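Catching Up on Durberg, Season 3

Sun 18 June

I finished the last two episodes of Durberg on Friday night and wanted to get my thoughts down before the reunion airs.

If you haven't been watching, the show puts couples who met online into a small town and has them run a shop together until the end of the season. Whoever makes the most money keeps the lease. It's a silly setup and I've seen every episode.

Spoilers from this point on.

Zoila Mosquera was always going to make the finale. She had the bakery, she had the corner spot, and she was the only person in the cast who looked at the price of flour before ordering it. What I didn't expect was Duván Muñoz walking out with 20 minutes left in the episode. The editing made it look like he left over the 3000 dollars missing from the register. I don't buy it. They had been fighting since the Usuga trip, and the money was just the last thing on the pile.

A lot of people online are calling him the villain. I think he was tired. Go back to the dinner in episode four and watch him while she talks about moving. He doesn't say one word.

The reunion was filmed in one day, according to the Wident podcast, and both of them showed up. They sat on opposite couches. The hosts also said a fourth season starts shooting in October, with a new town and a new cast.
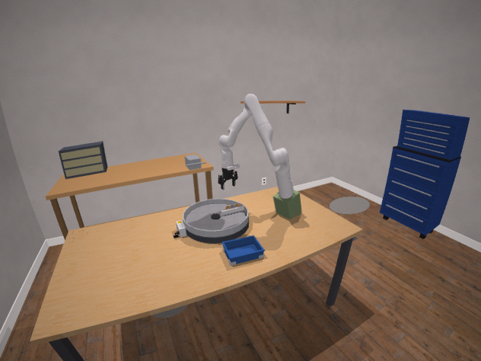
My prediction is that Zoila keeps the lease and closes the bakery within a year. She said twice that she wants to do furniture, and her sketches on the Drendar special were good. They were plain pieces, mostly tables, and I would buy one. Duván will be on another show by spring.

I'm not sure I'd put 100 dollars on any of that. I was wrong about last season's winner and the one before.

I'll post again after the reunion. Comments are open, but please mark spoilers if you've seen the early cut.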